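Getting a sticky film off an old striped kitchen table?
Asked by prumside_kel, October 2019
38 views

Hi all! So I inherited my aunt's kitchen table and I love it to bits, but the top has this tacky feeling that will not go away. Paper sticks to it. My sleeves stick to it. I've wiped it with dish soap and warm water every night this week and it feels fine for an hour, then I put my elbow down and — yep, still tacky. I also tried a spray called Cilero that my neighbor swears by, and if anything that made it worse.

I don't know what the top is made of, and I really don't want to wreck the stripes. It's a creamy white with gray-blue and a sort of washed-out peach.

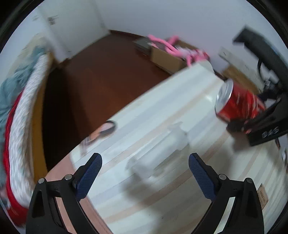 The table, stripes and all

Has anyone fixed this without sanding? We have people coming for dinner soon and I'd rather not hide it under a cloth.

2 answers

Henrique Brandão
1227 points

Stop with the spray first. A lot of those leave a residue, and then you're cleaning the cleaner. I had the same thing on my mom's old Hollmann table and what worked was one part white vinegar to four parts water, on a cloth you've wrung out really well. Try it underneath or on a corner first and leave that spot overnight. If the color comes off on the cloth, quit right there! If not, do a small patch at a time, go over it with plain water, and dry it with an old towel. Mine took three rounds over a weekend.

If it's still tacky after that, the finish itself may be going soft, and no cleaner is going to help you. I'd ask a furniture repair place before putting anything stronger on it.

67 people found this helpful

brasero_fan58

just use baking soda, works on everything. I did my stove with it

Comment from Henrique Brandão: Careful with that one, it can dull a shiny top if you scrub. Fine on a stove.

Comment from prumside_kel: Did the vinegar on one corner last night and no color on the cloth, yay. Doing the rest tomorrow.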